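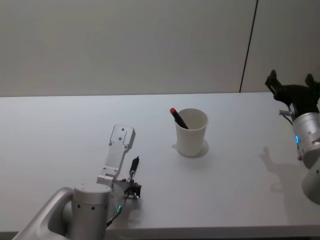 Bindcombe, 6/27/26

Search the site Go

Two Arms and a Cup: notes for my talk at the workshop open day

OK, hello, coffee is at the back, please move in a bit so the people in the doorway can sit. My name is Wendy Inskip and I've had the end table in the shared workshop since December, so if you've been wondering why you can never plug anything in over there, that's me, sorry!

Start with the question everybody asks at the door, which is "what does it do?" Answer: it picks up a pen and it puts the pen in a cup. Let them laugh. Wait for it to die down. Then say that I thought it would take me a weekend too.

Why a cup. I wanted a job where I could tell from across the room if it had worked. My first idea was folding a napkin, and I spent a miserable month arguing with myself about what counts as folded. A pen is in the cup or it's on the floor. (Mostly the floor, in January. We have a very clean floor now because I was down there so much.)

Then the parts. Keep this short, people can grab me afterward for the list. The two arms came used, as a pair, from a lab supply reseller called Wijaya, and they were not in matching condition. The left one had been looked after. The right one had a wrist that clicked. The controller boards are Loltach, one per arm, and I'm running my own software on top, which I named Clollska because every normal name was taken on the club server. It is 826 lines at the moment and I'm proud of that number, it was a lot bigger in spring.

Money slide. I paid 400 dollars for the arms and 299 for the boards, and then I stopped writing things down, which any of you who build stuff will understand. My husband is not here today so I can say that.

Now the bit I really want to talk about, the table. Slow down here. I spent so long on motors and code and hardly any time thinking about what the thing sits on, and the table was where the trouble was. My old bench top had a warp in it. You couldn't see it, but put a level on the left end and then on the right and they disagreed. So a reach that was fine on one side came in low on the other, and I kept "fixing" it in the software, adding a little bit here and taking a little bit there, until there were so many corrections in there that they were correcting each other. Swapped to this flat white top and deleted the lot. Best evening of the whole project!

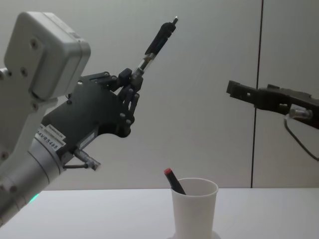
So, lesson one if you're taking notes, check the flat thing is flat. Hold up the level. It's the cheap one from my kitchen drawer and it was good enough.

Next is the cup, and this is where Dušan comes in. Dušan Trajkovski, give us a wave. He has the lathe corner and he used to walk past every Thursday and say "your cup is moving." I didn't believe him. I thought the arm was missing. Then he drew a pencil line around the foot of the cup and we ran it over and over, and after a while the cup had wandered clean off the line, a hair at a time, from the pen knocking the rim. The arm had been going to the right place all along. I owe him a cake for that and he has reminded me more than once.

Things we tried for the cup, quick run-through:
- double-sided tape (worked great, then I couldn't get the cup off)
- a handful of washers in the bottom (pens stand too high, they tip out)
- sticky putty (fine until the weather got warm)
- a wider round base under it, what I use now

If there's time, tell the putty story. If Dušan starts laughing, skip it.

Lighting. Short section but don't drop it. White cup, white table, pale wall, it looks lovely and tidy, and it gives a camera almost nothing to hang on to. People tell me to paint the cup. I like the cup! What helped was working with a marker that has a red cap, so there's one spot of strong color, and keeping the light soft so the shadows don't have hard edges. On sunny afternoons with the blind up, my code used to find two cups, the real one and the shadow, and it had a preference for the shadow.

Cables. Show of hands, who has snagged a cable this month? I lost most of April to one. A cable needs a loop with some slack so the wrist can turn, but if you give it too much it hangs down and catches on whatever is under it. Mine unplugged itself in the middle of a demo for the school group, and the arm just stopped with a pen in the air, and a little girl in the front row said "it's thinking." I've used that line ever since.
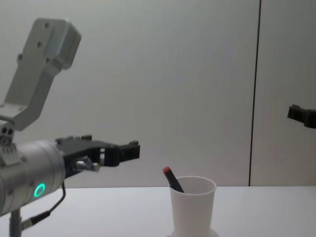

Which brings me to the lights on the wrists. When I started I ignored them and read everything off the laptop. Don't do that. I now look at the wrist before I put my hand anywhere near the table, every single time, and I've taught everyone who borrows the bench to do the same. Also the big red stop button goes on YOUR side of the table, at elbow height. Mine was behind the laptop for the first few weeks and I'm not going to defend that.

Why two arms when one can do the job? Fair question, I get it at every one of these. Partly they came as a pair and I'm greedy. But the plan is passing. Left arm picks up, hands across, right arm drops it in. I've got that going slowly, with me hovering over the stop button. The hard part is letting go. Both grippers hold the pen for a moment and if one pulls even slightly, you get a tug of war and the pen pings across the room. Safety glasses, please, if you come and watch.

Numbers, for those who like them. My best long session was 356 tries in one day, with sandwiches. I'm not going to give you a success rate because I changed the code twice before lunch and it wouldn't mean anything. Ask me again in the fall.

What I'd like help with:
- somebody who knows wrists, for the click in the right arm
- old pens, any shape, the fatter the better
- a second pair of hands on Thursday evenings

Then questions. Repeat each question back before answering, I forgot last time and the people at the back complained. If it's about the school visit, point at Dušan. Demo straight after, stand behind the tape, and someone please pull the blind down.

Filed under: Workshop Talks, Robots, Home Builds

Contact the workshop | © Bindcombe Shared Workshop | Back to top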